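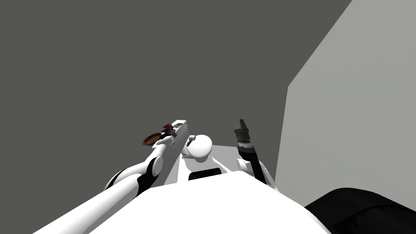

4.3 Setting up a purchase approval rule

Approval rules decide which orders go straight to the supplier and which wait for a manager. Each company account in Nindov can hold several rules. They are checked from the top of the list down, and the first one that matches is used.

Before you start

You need the Account Manager role or higher. Buyers can see the rules that apply to them but cannot edit them. At least one approver must already be active in the company account (see 4.1, Adding users).

To create a rule

1. Sign in and open Company > Purchasing > Approval Rules.
2. Click New Rule.
3. Type a name. The name appears in the email the approver gets, so keep it short and clear, such as "Branch orders over limit."
4. Under Applies To, pick a buyer group. If you leave this blank, the rule covers every buyer in the account.
5. Under Condition, choose Order Total, Product Category or Ship-To Address.
6. Enter the value. For Order Total, type the amount without a currency sign. If you enter 752, orders of 752 or less pass through and anything higher is held.
7. Under Approver, choose a user. To add a second level, click Add Level and choose another. The limit is 2 levels per rule.
8. Click Save. New rules are saved as Inactive.
9. Switch the rule to Active in the list.

Note: Order Total is the amount after discounts and before tax and freight. If your company counts freight toward its spending limits, tick Include Freight on the General tab before you enter the value.

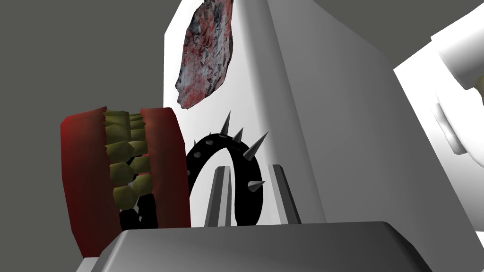
Caution: Switching on a rule does not affect orders already submitted. Quotes are different — a quote that a buyer turns into an order after the switch is checked against the new rule, even if the quote was issued earlier.

Setting a backup approver

1. Open the rule and go to the Backup tab.
2. Choose a user. The backup cannot be the same person as the approver.
3. Enter the waiting time in hours. The default is 22.
4. Click Save.

When the waiting time runs out, the order moves to the backup and the first approver can no longer act on it. Hours are counted around the clock, including weekends and holidays.

Testing the rule

Use Test Rule at the top of the page. Pick a buyer, enter an order total and click Run. The result shows the rule that matched and the approver it would go to:

Buyer: Wenche Aasen
Rule matched: Branch orders over limit
Level 1: Jahangir Sivakumar
Status: Held

No order is created and no email is sent.

If the test shows Error 67, the approver's user account has been disabled. Choose another approver or turn the account back on, then run the test again.

Note: If you order through the Pratelard connector, approval takes place in Nindov first. The order is not passed on until the last level is complete. Rejected orders stay in the buyer's list as Returned and can be edited and sent again.

4.4 Changing the order of rules

1. In the rule list, click Reorder.
2. Drag each rule to its new place. Put narrow rules above general ones.
3. Click Done.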